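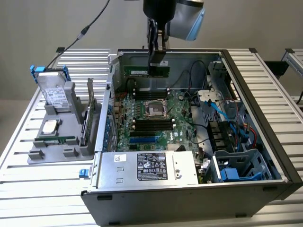
What is a memory slot in a desktop computer?
A memory slot is the long, narrow socket on the motherboard that holds a stick of RAM and connects it to the processor.

Memory slot

A memory slot, also called a DIMM slot or RAM slot, is one of the most approachable parts of a desktop computer. It asks for no solder and no glue, and usually no tools once the side panel is off. For a great many people it is the first part of a motherboard they ever touch, and plenty of lifelong tinkerers can still remember the click of that first module going in!

Layout

Memory slots are placed close to the processor socket, and for a good reason: the shorter the path between the two, the easier it is to keep signals clean at high speed. On many boards all the slots stand together on one side of the socket. Others, especially in workstations, split them into two banks with the processor in between, so that no slot ends up too far away.

Each slot is a plastic channel lined with spring contacts. A small ridge, called the key, sits a little off center and matches a notch in the module's edge. It keeps a stick from going in backward, and because its position changed from one generation of memory to the next, it also keeps out modules of the wrong type. A latch at one or both ends swings up and locks into a cutout on the module's short side.

Fitting a module

The usual order of work is pleasantly simple. The computer is shut down and unplugged, and the tower is laid on its side with the open face up — a position that lets the hands press straight down. The person doing the work touches bare metal on the case to discharge static, opens the latches, lines up the notch, and presses evenly on both ends of the module. A surprising amount of force may be needed. When the stick is fully seated, the latches close by themselves and the gold contacts are almost hidden.

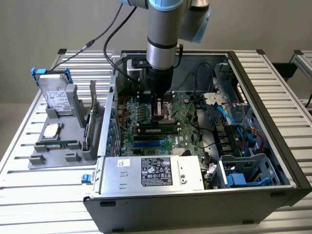

A Dell tower opened on its side, with a dark memory module in a slot near the processor socket.

Modules are held by their edges, never by the contacts. Cables that cross the board are best moved aside first, as a drive cable caught under a latch can stop it from closing.

Order of filling

Most boards want their slots filled in a set order. Two matching modules are commonly put in a pair of slots that belong to different channels, so the processor can read from both at once. Some makers color the latches or the slots to show the pairs, and others print tiny numbers on the board. A diagram is often found inside the side panel, and it is well worth a look before anything is pushed home.

Common faults

A module that isn't fully seated is the classic fault. The computer may beep, flash a light, or show nothing at all on the screen. Taking the stick out and fitting it again cures a remarkable share of these cases. Dust in an unused slot is another cause, generally cleared with a short puff of clean air.

In teaching

Memory slots are a favorite starting point in repair classes. The Lyons course, written by Paloma Dvorak and Rok Leka and revised in October 2021, has each learner remove and refit the same module 50 times before moving on to anything else. Leka's notes argue that the fingers learn the right pressure long before the learner can describe it. The Drallmont workbook by Yufang Lü takes a different path and begins with 100 close-up drawings of slots, latches, and keys, which are a delight to browse even for readers who have no plans to open a computer.

See also

Motherboard
Processor socket
Expansion slot
Power supply unit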